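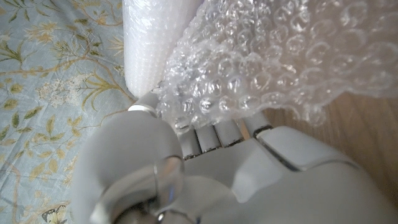 Saturday. Up before seven to get on with the packing materials. The crockery goes to Rosine Royer's new flat at the end of the month and I had put off sorting the wrap since January.

Stock on hand: one part roll of the large-bubble, the remains of the small-bubble, and whatever came back from the last move in assorted cut pieces. Emptied the lot out and measured the usable lengths, ignoring anything under 30 cm. The total came to 71 metres, small-bubble mostly. I had estimated less, having written off the returned pieces as scrap. A fair proportion of them still hold air along most of their length.

Test for air: lay the sheet flat, press with the palm, release. If it stays down it goes in the sack for void fill. If it comes back it is rolled. I tried rating the sheets in three grades but the middle grade was useless in practice, everything I doubted ended up there, so by ten I had gone back to two.

Rolling is slower than I would like. A sheet that has been crumpled will not roll true on the first attempt. One edge creeps and the tube comes out conical. Gathering it into folds first, then drawing it out across the width, gave a better result than starting the roll cold. Bubbles inward for plates and bowls. I know Hugo Gaillard holds the opposite view and we have been over it enough times. Bubbles inward.

Tape: the Bodin brown leaves a residue on glazed surfaces, so paper tape against the ware and Bodin only on the outside of cartons. Must buy paper tape. Two rolls left, one of them started.

Bastien Vidal rang at half past ten about the van. He can have it for the morning only and wants the load volume in advance. Worked it out from the carton sizes — 1,769 litres for the kitchen alone, before the lamps and the two pictures. He thought that would go in with the chairs if the chairs were stacked. I am less sure. The Omer cartons have bowed sides once full and never stack to their nominal height. Said I would confirm by letter or telephone once the first layer is packed.

Bag work after lunch. The thin stuff had been stuffed loose behind the door and was taking up more floor than the cartons.
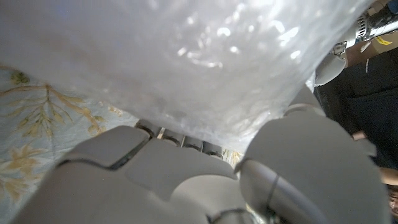 Plastic bag, gathered at the neck.

The difficulty with bagging is trapped air. Fill too fast and the thing balloons, then it will not go on the shelf. Best method so far: fill to two thirds, gather the neck loosely, lean on the body of the bag, then close the neck tight and twist. Four turns. I used wire ties on the first few and disliked the ends, so changed to string.

Shelf depth in the back cupboard is 25 cm clear behind the lip, which I have now written on the inside of the door in pencil so as not to measure it again. Bags laid on their sides, necks outward. The Rotel fan heater had to come out to make room and is on the landing for the present.

Divina Lumbao came by at four for the soup tureen, which she is taking separately by car. Wrapped it while she waited. Lid apart from the body, two layers each, a folded pad inside the bowl and the handles built up until level with the rim. She asked if the Trindia glasses could go with her as well. Told her no, they are already in dividers and I do not want them out again.

Still to do: label cartons on two faces, paper tape, ring Valentin Jacquet about the key for the yard gate, move the heater.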